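Foltby Rink Forum > Senior League > Game times and schedule

Topic: Saturday late slot moved to 5 pm – what does everyone think?

bluelinebarry
Got the league email last night. For those who don't read them: starting in September the C division Saturday games at Foltby move from 9:45 pm to 5 pm. The Cetuscombe rink keeps its Sunday slots as is. Public skate goes to the earlier part of the afternoon and the figure skating club gets the late ice one night a week in exchange.

I've played the late slot for years and I'm fine with it. I get the kids to bed, drive over, play, and I'm home by midnight. Five o'clock is right in the middle of everything. Wanted to see where people stand before the captains' meeting.

fivehole_frank
Best news in a long time. I'm up at 5 am for work six days a week and a 9:45 puck drop wrecks me until Tuesday. Two guys on our bench quit over it last season.

zamboni_left
Not everybody works mornings. I'm on second shift every other Saturday and don't get out until 8. With the late game I could make all of them. With this I miss half the season and still pay the full fee.

bluelinebarry
That was my next question. Does the fee change? The email says "no change to player registration" but prime ice has always cost more than late ice. Somebody is covering the difference.

puckbunny_no_more
I captain the Skistance team so I've seen the sheet. Late ice is billed to the league at 70 dollars an hour less than prime. The rink agreed to hold the old rate for one season because they can sell the late hours to figure skating and they'd been having trouble staffing the building until midnight. After that it goes to whatever prime costs. So the fee is the same this year and I would expect it to go up the year after.

zamboni_left
So we get one season at the old price and then we pay more for a time half of us can't make.

puckbunny_no_more
"Half of us" is a stretch. I polled my bench. Most wanted earlier, a few didn't care, and one guy can't do it. I feel bad for the one guy but that's how it came out.

oldgoalie58
I've been in this league since it played outdoors at Panyasiri Park, and the times have moved more than people remember. We had a 6 am Sunday slot for two winters. Everybody complained and everybody showed up.

My concern is the turnaround. If public skate ends at 4:30 and we drop at 5, that's one flood and a very short warmup. The locker rooms at Foltby are the same hallway the public skaters use to return rentals. Anybody who has carried goalie gear through there with families coming off the ice knows what I mean. I'd ask for 5:15.

fivehole_frank
5:15 would be smart. Agree on the hallway.

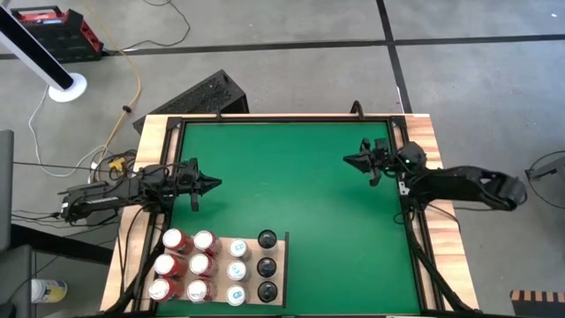
The other thing I'd bring up is the clock. Right now we get three 17-minute running periods because nothing comes after us. If there's a 6:30 booking behind our game, the ref is going to be told to get us off on time, and the third period is what gets cut. I'd want that in writing. Last spring at Cetuscombe we lost the end of a tied game that way and it counted as a tie in the standings.

puckbunny_no_more
There is a 6:30 booking. It's the high school team's practice. The draft has us at three 15s, last two minutes stop time if it's within two goals.

bluelinebarry
So we lose six minutes a game. That wasn't in the email.

puckbunny_no_more
It's in the draft, not the email. The draft isn't final. That's what the meeting is for.

crossbar_again
New to the league, played one season in D. Is there any reason they can't split it? Some weeks early, some weeks late. My old league did that and posted the whole calendar before registration so you knew what you were signing up for.

zamboni_left
I'd take that. Even one late game out of three would help me.

puckbunny_no_more
I asked. The rink wants the same block every week. The figure skating club signed for the full season and they won't do every other week because of their coaches. I don't love it either but they are a steady customer.

oldgoalie58
Steady customers is what we were supposed to be.

fivehole_frank
We are, but we leave the building a mess and the snack bar closes at 8 so we buy nothing. From their side I get it. Attendance too. My wife and kids have never seen me play. At 5 they could come.

zamboni_left
It's C division. I'm not planning my work schedule around your fans.

bluelinebarry
Let's keep it civil. He's allowed to want his family there.

zamboni_left
Fair enough. I'm annoyed at the league and took it out on frank. I'd still like somebody to ask about partial fees for shift workers. Full fee is 300 and I'd be playing maybe half the games.

puckbunny_no_more
There's already a half-season rate, it just isn't on the form. You have to ask for it before rosters lock. You can play any of the games up to half the schedule, and you're eligible for playoffs if you hit 5. I'll message you the contact.

zamboni_left
Did not know that. Thanks. That changes it some.

crossbar_again
Why isn't that on the form?

puckbunny_no_more
Because then everybody would pick it and we couldn't fill benches.

bluelinebarry
I don't agree with hiding it. Put it on the form and cap the number per team. Two a team, first come first served.

oldgoalie58
Second that. Cap it and print it.

Does anyone know if they're fixing the far bench door before the season? The latch was sticking in March and I watched a kid try to climb over on a line change. I put in a request at the front desk, they gave me ticket number 3492 and I never heard back.

fivehole_frank
Still sticking as of the last stick and puck. You have to lift it and push.

puckbunny_no_more
I'll add the door to the list. So far I have: 5:15 start instead of 5, period length in writing, half-season rate on the form with a cap, bench door. Anything else before the meeting?

crossbar_again
Where do subs come from if the late-night guys drop out? D division plays at 3:30 at Cetuscombe that day so we can't get across town in time for a 5 pm game.

puckbunny_no_more
Good point, hadn't thought of that. With a 5:15 start you might make it if you dress in the car.

crossbar_again
I'm a goalie.

oldgoalie58
Then no.

bluelinebarry
Put subs on the list. I still plan to vote for keeping the late slot, but if it goes through I'd rather have those five things than not. Meeting is upstairs at Foltby, 7 pm, side entrance – the front doors are locked after 6.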